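4. Snack Box Activity

4.1 Purpose

The household storage project at Nusau House examined how small packaged foods can be kept in an open box on a shared table. The group wished to learn whether a shallow box without dividers would serve a study room used by 12 residents, or whether a deeper container of the Trevico type would be preferable. The work was carried out in May under the supervision of Booker Ruiz-Ortega.

4.2 Materials

The edges of the box were covered with yellow tape. Its contents were individually wrapped biscuits and crackers in packets of different shapes and sizes. Labels were left as purchased. The dining table kept its usual green-and-white covering, and no other furniture was brought in for the activity.

4.3 Arrangement

Two ways of placing the packets were considered. In the first, each packet stands upright, so that it can be taken by its sides. In the second, packets lie flat or lean on one another, and the larger packs rest on top. The group did not impose a fixed order — residents were expected to return packets wherever space allowed. 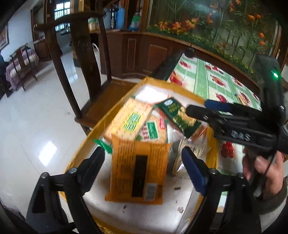
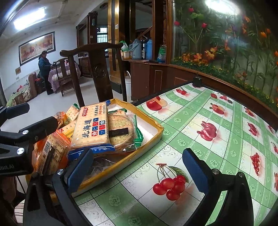 Figure 3. Packaged snacks in the yellow-edged box.

4.4 Observations

An upright packet is easy to pick out, but it hides part of whatever lies behind it. A large pack laid across the pile presents the same difficulty from above. Transparent packaging was found helpful, as the biscuits can be recognized without reading the label. This mattered to residents who do not read Japanese.

Small scraps on a white interior are readily noticed. The group regards this as an advantage of the light lining and recommends that the box be emptied and wiped at regular intervals. Discarded wrapping should go directly into the bin by the door.

4.5 Remaining Work

The deeper container has not yet been tested. Residents of Okeke Hall have agreed to use it for two weeks, and their comments will be added to Section 5.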